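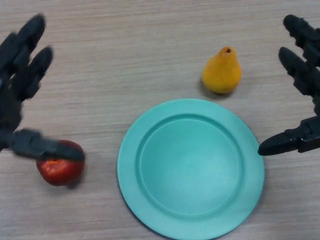 My first month with the Tovar neighborhood watch

7 July 2025

So I finally did it. After years of reading the safety flyers that get stuck in my door and then using them as bookmarks, I signed up for the neighborhood watch in Tovar. I've done six evening walks now and I have opinions (of course I do!).

I should say what pushed me. Last October my bike went missing from the side of the house. It was locked, but it was locked to a downspout, and if you're laughing, fine, so did the officer on the phone. I felt silly for a week and then I felt angry for a lot longer than that. Signing up seemed better than staying angry.

The first thing they do is sit you down for a training evening. Ours was in the back half of the library on Triltness Road, on those low chairs meant for kids, and it ran almost an hour over. Most of it was about what we don't do. We don't chase anyone, we don't stop anyone, we don't go up a driveway to check on something. We walk, we look, we say hello, and if something is wrong we call it in from a distance. I'd half expected to be given a flashlight the size of my arm. I got a yellow vest and a laminated card with phone numbers on it.

My route covers 51 houses, from the corner by the laundromat up to the water tower and back down Jiltness Lane. I've lived here nine years and I had never once walked the top end of Jiltness Lane. There's a whole little row of garages up there with no light at all! Two of the doors don't close properly. I wrote it down on my first walk, and again on my second, and on my third I sent in the form for a new streetlight. I'm still waiting to hear back, so if you live up there and want to send the same form, please do, it's on the town website under roads (why roads, I don't know).

Mostly the walks are quiet. I've reported one car with its window down and a purse on the seat, one side gate swinging open in the wind, and a smell of gas that was somebody's grill. The car was the one that got to me. I stood there on the phone for ten minutes feeling like a suspicious person myself, and then the owner came out in slippers and was so nice about it.

We log everything in an app called Drikico, and I'm sorry, but I do not love it. It signs me out every time I put my phone in my pocket. It wants a category for every report and there isn't one for "gate." I've been putting gates under "other" and so has everyone else on my shift, which must make for a very strange map. The old paper sheets are still in the vest pocket and I use those first and type it all in when I get home.

The other thing we're doing this summer is marking bikes. The group has raised $1,272 so far, mostly from the yard sale, and it's going on engraving pens and 200 decent locks to hand out at the school. I'm on the lock table. I will be telling every single person who comes by about the downspout.

Next walk is tomorrow and I need to find my good socks. The hill on Jiltness Lane is steeper than it looks from the bottom, and the vest is a lot warmer than I'd like in July. If you're nearby and you see me puffing along up there, come out and say hi!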